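How to bring a tidying arm into your workplace without upsetting everyone

Last November we put a robot arm on the shared counter at Herkeck, and I've been keen to write this up ever since. It resets the counter between shifts: laptops closed and put back, plants and tools returned to their spots. Small jobs, but they used to eat the first 17 minutes of every morning!

Step 1. Ask before you install. Go to the people who do the job now and get them to list the bits they'd happily hand over. Ours kept the watering (they like it) and gave away the clearing up.

Step 2. Pick one counter and stay there for 60 days. We were itching to add a second bench in week two. Glad we waited – the staff needed time to get used to sharing an elbow's width with it.

Step 3. Give everyday things a home. A laptop, a potted plant, a trowel, a cloth bag. Agree on where each one lives and write it on a card by the bench.

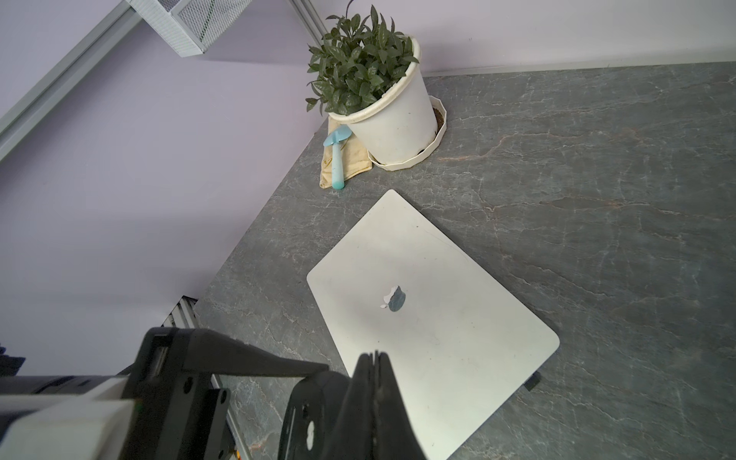
Step 4. Teach everybody the stop button, including the people who only drop in. Have each person press it twice while the arm is moving slowly, then restart it themselves. Confidence goes up no end after that.

Step 5. Decide what happens to the spare time, and say so out loud. At Herkeck it went to training on the Kiani scheduling board, and two of the morning crew now set up the arm's jobs on their own.

Step 6. Keep a notebook beside it. Ours had 137 entries by 31st May, mostly gripes about speed, plus some cracking ideas we've since borrowed for the Julleck site. Read it together every fortnight and change one setting at a time.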